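Questions I Get About the Workbench Wall

I've been posting bits of my workshop for a while now and the same questions keep landing in my inbox, so I'm putting my answers in one spot. If yours isn't covered, write to me and I'll add it when I get a chance (evenings are best, after 18:00 or so).

Why ribbed metal and not pegboard?
I had pegboard for years and got sick of the hooks falling out every time I grabbed something! The ribbed panel came out of a shop that was closing, and my friend Adelmo Caruso helped me haul it home on his roof rack. It wipes down fast and I can mount a board over the ribs wherever I like.

Doesn't it rust?
A little. I've got one rusty spot just under the rail and I've been ignoring it since December. If it spreads I'll sand it back and dab on some clear coat. A damp basement would probably need more care than mine does.

What's the rail for?
Mostly it's a tidy line between the wall and the cable mess. It's brushed aluminum, sold by Ferri as shelf edging, and I love how it looks with the lamp on. Yes, it shows fingerprints.

Can we see how the board sits on the ribs?
Sure! Same board everybody asks about, the flat gray one with the rounded corners.
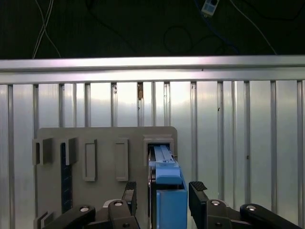

The gray board on the ribbed panel, with the rail and the cables over it.

How do you attach a board like that?
Drill through the flat channels and never the ribs – the bit skates right off a rib and leaves you a nice long scratch. I use short machine screws with a rubber washer behind. Kátia Brandão wrote to say she used heavy double-sided tape on hers and it's still holding, so maybe I'm overdoing it.

What about all those cables?
I know, I know. White, blue, black, they all end up on the dark surface past the rail. I tried Tisa clips and they popped off in the heat. Velcro ties are next. My one rule is to label both ends, so I don't pull the wrong plug at 2 in the morning.

How much did the wall cost?
The panel was 30 dollars and the rail was 18. Screws and washers I already had in a coffee can.

Would you do it again?
In a heartbeat, though I'd run the cables first and hang the panel second.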